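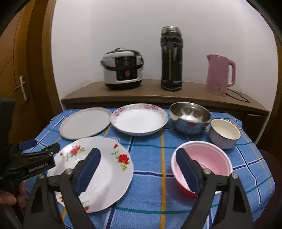
Chapter 4
Small Elections

4.1 The mayor of Zidton

Cristóvão Cardoso became mayor of Zidton by a margin of 30 votes, having spent most of the campaign explaining how to pronounce his first name. His opponent, the incumbent, had no such difficulty. Everyone in Zidton could pronounce Kasprzak. They had been writing it on complaint forms for sixteen years.

The final count gave Cardoso 1,581 votes. Another 169 ballots were set aside as spoiled, more than five times the winning margin. Some voters had marked both names. One had marked neither and written a long note on the subject of parking. The Kasprzak campaign asked for a recount, got it, and lost by the same number, after which both sides declared that the system worked, in noticeably different tones.

Elections like this one rarely make it into textbooks. Students of politics are raised on presidents and parliaments, and they arrive in class able to discuss swing states but unable to name a single member of their own town council. Yet most of the elections held in any given year are small. They fill seats on school boards, water districts and councils that meet at 7 p.m. in rooms with bad heating. The decisions made there settle when your trash is picked up and whether the bridge to Omach gets a second lane.

Small elections follow some rules of their own. Party labels matter less, and sometimes don't appear on the ballot at all. Money matters, but there is a limit to how many yard signs a town can absorb. Turnout tends to be low, so a candidate with a large family starts with an advantage no consultant can sell. Issues that look trivial from outside can decide the whole thing. In Zidton the issue was a plan to move the Vakance bus stop 68 yards downhill, which Kasprzak supported and later wished he hadn't.

This chapter looks at how local races are fought and counted. Section 4.2 covers who is allowed to run and who bothers to. Section 4.3 turns to turnout, and to the old question of why anyone votes when a single ballot so seldom settles the result. Section 4.4 deals with close counts, spoiled ballots and recounts, and returns to Zidton for the details. Section 4.5 follows the winners into office, where they discover the budget.

Key terms: incumbent, margin, nonpartisan ballot, recount, spoiled ballot, turnout

Before you read

Find out when your town last elected its council and how many people voted. If the figure is hard to find, make a note of how long you looked. You will need it in Section 4.3.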